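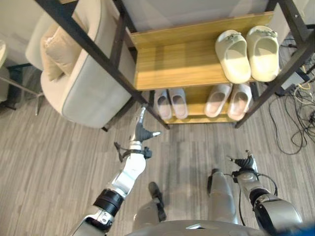
Murkisbridge Residents' Association
Minutes of the Open Day Working Group
16 Jul 2025, Alemayehu Room

Present: Adanech Woldegiorgis (chair), Meron Wolde, Eyerusalem Tefera, Guangming Xia. Itziar Vidal attended from Girketti for items 2 to 4.

Apologies: none.

1. Minutes of the April meeting
Agreed with one correction. The parking quote came from Zombridge, and was wrongly listed under Girketti. Meron to send out the corrected copy.

2. Report on the Girketti visit
Eyerusalem and Guangming reported on their visit to the Girketti demonstration room. The task on show was shoe tidying, with a two-armed robot working at a rack with slides and house slippers on its two shelves. Itziar talked visitors through the work and took questions.

Guangming said the talk was easy to follow but the part on training ran long. Eyerusalem asked for the same task at our open day, as people understand it without an introduction. Itziar said this was possible. Girketti would bring its own rack and footwear.

Meron asked if visitors could hand the robot their own shoes. Itziar said no. Visitors may choose which pair it works on next, and the operator will enter the choice.

Agreed: shoe tidying to be the main demonstration.

3. Room and power
Itziar needs a level floor, a wall behind the rack and a power outlet on its own circuit. The east end of the main hall meets the first two. Guangming is not sure about the circuit and will check the panel.

Cables are to be covered or taped wherever visitors walk. Girketti will supply covers for its own equipment. Visitors stay behind a rope while the robot is on. Itziar to confirm the distance in writing.

The hall is carpeted. Itziar had no concerns about that but asked that loose mats be taken up the night before.

4. Schedule and cost
Girketti's fee is $2000, including transport and one operator. Setup starts at 9 a.m. Demonstrations will run on the hour, with a break for lunch. Seating is limited to 43 per session under the hall rules. Adanech asked if the fee could be paid in two parts. Itziar will ask her office.

Itziar left the meeting.

5. Publicity
Meron showed a draft flyer. Adanech asked for larger type on the session times and for the word "autonomous" to come out, as there will be an operator present. Agreed.

6. Other business
The side door still sticks. Guangming has reported it again.

Actions
Guangming: check the circuit at the east end.
Itziar: rope distance, payment terms.
Meron: corrected April minutes, revised flyer.
Adanech: sign the Girketti booking once the payment terms are in.

Next meeting to be set by email.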